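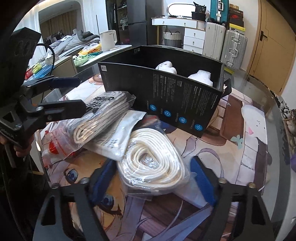

FOR IMMEDIATE RELEASE

Aluvico to bring robotic packing to Flesmont order center

Packers will move to checking, repairs and teaching the machines as small-item work is automated in stages

FLESMONT, 8/24/20 — Aluvico, which packs and ships shoe accessories for online stores, said today it will automate part of the small-item packing at its Flesmont order center. The first 4 packing stations will switch over in February. All 83 people who work on the packing floor will keep their jobs and their current pay.

The stations will handle soft goods that come in thin plastic: laces, socks, insoles and cleaning cloths. These items make up most of the repeat hand motion on the floor. Clear bags slide and fold, and until now the company has packed all of them by hand.

Aluvico is working with Oyewole, an automation firm that trains robot arms from human demonstrations. Packers pick up hand-held grippers, one in each hand, and sort and box goods the way they normally would. The recordings are then used to teach the arms. The work is done at ordinary tables with ordinary clutter, and so far the packers have recorded 2,000 demonstrations.

"We asked for people who pack for a living," said Neelam Pandey, project lead at Oyewole. "They know which end of a bag to take hold of. An engineer has to guess."

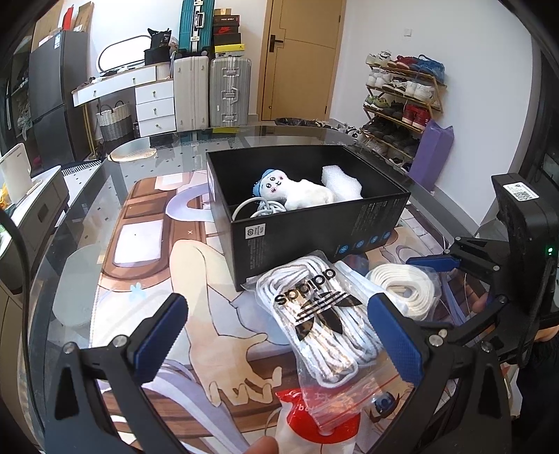

Laces were the first product chosen. They ship in several kinds of bag, some flat and some thick, and they often share a box with other items. Socks will follow, then mixed orders.

Under the plan, packers at the automated stations will take on three kinds of work: checking finished boxes, clearing jams, and recording new demonstrations when a product or its packaging changes. Training is paid and takes place during regular shifts. Nobody will be required to record demonstrations, and those who do will receive an hourly supplement.

"My wrists hurt by the end of peak season, and I'm not the only one," said Efe Anozie, a packer on the late shift. "I had questions about the jobs side of it. We got the answer in writing before I picked up a gripper."

Folasade Balogun, operations director at Aluvico, said the company will review the first stations with floor staff before adding more. "If a station slows people down, it comes out," she said.

The order center ships 955 small-item orders per shift. Aluvico has not set a higher target for the first year. A second site, in Emirholm, will stay fully manual for now.

Media contact: Omolara Shehu, Aluvico press office, Flesmont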